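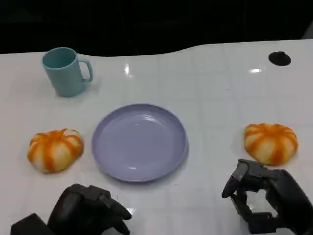

Cómo preparar una salida de ceremonia con bengalas frías (sin sustos y sin gastarte el presupuesto del viaje)

Martes, 30 de junio de 2020

Llevo unas semanas recibiendo mensajes sobre la salida de los novios con chispas, esa en la que la pareja cruza un pasillo de luces mientras los invitados gritan y alguien llora. Me encanta. La hice en mi propia boda, la repetí en la de mi hermana y desde entonces he ayudado con unas cuantas más, así que os cuento cómo lo organizo yo, paso a paso.

Antes de nada, una aclaración. Hablo de bengalas de mano y de máquinas de chispa fría alquiladas con técnico. Los fuegos artificiales de verdad, las antorchas y cualquier cosa que lleve líquido inflamable se los dejo a una empresa con licencia, y punto.

1. Pregunta en la finca antes de comprar nada

Parece de cajón, pero yo compré las bengalas primero y pregunté después. Resulta que en Trarnamau, la finca donde nos casamos, no dejaban encender nada en el jardín de atrás entre julio y septiembre, y tuvimos que llevarlo todo al patio de piedra de la entrada. Quedó precioso (casi mejor, la verdad), pero me pasé dos noches sin dormir. Pide el permiso por escrito, aunque sea un correo de tres líneas, y pregunta también si el ayuntamiento tiene restricciones por riesgo de incendio. En verano cambian de una semana para otra.

2. Decide el tipo de chispa

Las bengalas de mano normales, las cortas de cumpleaños, duran menos de un minuto y no dan tiempo a nada. Para una boda busca las largas, que te dejan margen para encender, colocar a la gente y hacer el recorrido sin correr. Yo las pedí en Skirnura, en cajas grandes, y me gasté 118 euros con el envío incluido.

La máquina de chispa fría es otra historia: unas fuentes que se ponen en el suelo y sueltan un chorro blanco hacia arriba. Lucen muchísimo en las fotos. A mi hermana se las alquiló Urkex por 287 euros, dos máquinas con técnico, montaje y desmontaje. Ojo con el nombre, que lo de «fría» engaña: la boquilla se calienta y las chispas no son para meter la mano. Pide siempre la distancia mínima al técnico y respétala, sobre todo con velos de tul.

3. Calcula el pasillo

El mío era demasiado estrecho. Lo medí con la gente quieta y sin brazos, y luego todo el mundo estiró el suyo hacia dentro para salir en la foto. Deja al menos dos metros y medio entre una fila y otra, mejor tres si el vestido tiene cola. Marca las dos líneas en el suelo con cinta o con tiza, y pon a los más altos al final para que no tapen a los demás.

4. El vestido, el pelo y la laca

Esto va en serio. El tul y muchas telas sintéticas prenden con una facilidad que da miedo, y la laca recién echada tampoco ayuda. Yo me quité el velo antes de salir y me recogí la cola en el brazo. Mi hermana se cambió de vestido directamente (tenía uno corto para el baile) y fue la decisión más cómoda de toda la noche. Si hay plumas, flores secas o pampas en la decoración, fuera del recorrido — y el arco también, si es de los que llevan telas colgando.

5. Prepara los cubos

Cubos metálicos con arena o agua, uno en cada extremo y otro en el medio si la fila es larga. La bengala apagada sigue quemando un buen rato, y lo primero que hace un invitado cuando se le apaga es tirarla al césped. Ponles un cartelito que se lea de noche. Ten además un extintor a mano y dos personas que no beban hasta que termine la salida, avisadas con antelación y con la cabeza en su sitio.

6. Reparte y enciende

Nada de encender una a una con un mechero de cocina, que cuando llegas al último se le ha apagado al primero. Lo que funciona es tener cuatro o cinco encendedores largos repartidos por la fila. Cada uno enciende la primera y esa pasa la chispa a la de al lado, punta con punta, con el brazo estirado. A los niños, bengala no. Dales pompas de jabón o palitos de luz y colócalos detrás, con un adulto. En la boda de mi hermana se lo pasaron mejor que nadie con las pompas.

El orden que sigo yo:

Invitados en las líneas, con la bengala apagada y hacia arriba.
Fotógrafo en posición y novios esperando en la puerta.
Aviso en voz alta o por micrófono.
Se enciende desde el centro hacia los extremos.
Cuando haya luz en las dos filas, salen los novios andando. Andando, por favor.
Al llegar al final, beso y todos a los cubos.

7. Habla con el fotógrafo

Cuéntale el plan una semana antes, con el ancho del pasillo y la hora. De noche cerrada las chispas se comen todo lo demás, y a plena luz casi no se ven; a mí el momento que más me gusta es justo después de la puesta de sol, con el cielo todavía azul. Pídele que se coloque al final del recorrido, y haced una parada a mitad de camino para que tenga al menos una foto sin movimiento.

¿Y si llueve o hace viento?

Con lluvia fina las bengalas aguantan si las guardas en seco hasta el último segundo. Con viento yo cancelo. Lo hicimos en una boda de unos amigos, y sacamos los palitos de luz que teníamos para los niños. Las bengalas se quedaron en la caja, bien cerradas, y las gastamos en Nochevieja.

Si tenéis dudas con las medidas o con el permiso, dejadme un comentario y os contesto en cuanto pueda. La semana que viene subo la lista de canciones que usamos para la salida, que también me la habéis pedido un montón.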